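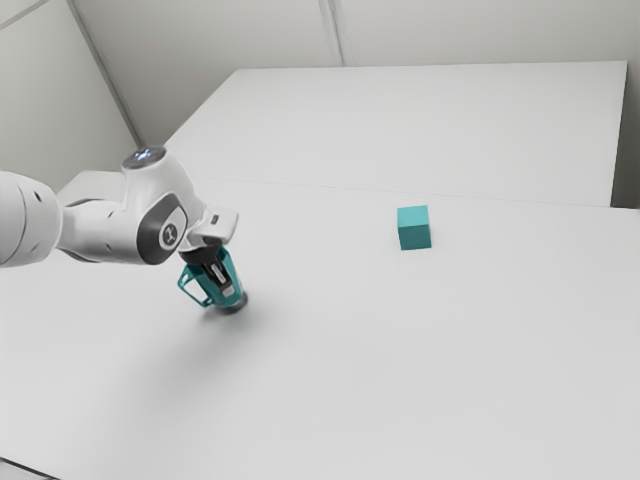 Samina Butt would rather see 11 clumsy runs on a real bench than 100 clean ones on a screen, and she has told Lelen so more than once.

Lelen is publishing the first set of practice runs for its arm-control system anyway, with her objection attached. The Flerkdale company gathered the runs in simulation, where a white arm with a two-finger gripper works over a bare tabletop and the target is one small teal cube.

The set holds 99 runs. Each was steered by a person at a desk, and the learning system is meant to copy what that person did. Lelen makes no claim that it will cope with a scratched table, bad light or a part that rolls.

"A cube on a white table is about as easy as the job gets," said Ruwan Roy of Lelen. "If the system can't learn this, we'd like to know before we spend money on anything harder. If it can, that tells us very little — and we'd ask customers to keep that in mind."

Six of the runs end without a grasp. They have been kept in and marked, against the wishes of part of the team. Whether failed tries help or hurt the training is still being argued over.

Tests on a physical arm are planned for February at the company's Flovovthorpe workshop, with Butt choosing the objects. Lelen will print the results next to the simulated ones, including any drop in success. No product date has been set.

Press contact: Fouzia Marwat, Lelen, Flerkdale. Calls are taken until 4 p.m.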